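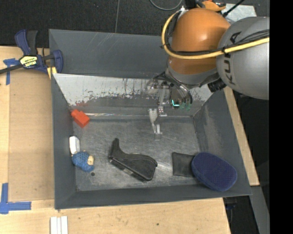 Chamado: Avomine não sincroniza o inventário com o servidor
Janeiro – registrado por Cempaka Manurung, suporte Drirnska

Estado: resolvido
Módulo: Avomine, contagem de estoque
Local: depósito Paju

Relato do cliente

A contagem feita nos coletores fica presa em "enviando". O operador fecha o aplicativo, abre de novo e os itens continuam na fila. Começou depois da troca do roteador. Dos coletores em uso, só 2 apresentam o problema.

09:15 – Pedi o registro de erros dos dois aparelhos. A fila do primeiro tem 125 itens pendentes, a do segundo tem 43. Nos dois aparece "tempo esgotado" na porta 80.

09:40 – O endereço do servidor está correto nos dois. O teste de conexão pelo navegador do coletor também falha, então descartei defeito no Avomine.

10:05 – Comparei com um coletor que funciona. Ele usa a rede nova, Mimavard. Os dois com falha ainda estavam ligados à rede antiga, que continua no ar mas não tem mais rota para o servidor.

10:20 – Orientei o cliente:

1. Não apagar a fila nem reinstalar o aplicativo.
2. Em Configurações > Rede, esquecer a rede antiga.
3. Conectar à Mimavard com a senha do depósito.
4. Abrir o Avomine e tocar em Reenviar pendentes.

10:35 – O primeiro aparelho enviou tudo. O segundo parou no meio e acusou código duplicado: a mesma caixa plástica tinha sido lançada em duas prateleiras. O cliente corrigiu o lançamento pela tela de conferência e repetiu o passo 4.

11:10 – Fila zerada nos dois. Conferi os totais no servidor e batem com a planilha do cliente.

Causa: aparelhos conectados a uma rede sem acesso ao servidor.

Pendências: o cliente vai desligar a rede antiga. Da nossa parte, abri pedido para que o aplicativo mostre o nome da rede na mensagem de erro – hoje ela só diz "tempo esgotado" e o operador não tem como saber o motivo.

Última atualização: janeiro, 11:25

Drirnska Suporte | Fale conosco | Todos os direitos reservados | Voltar ao topo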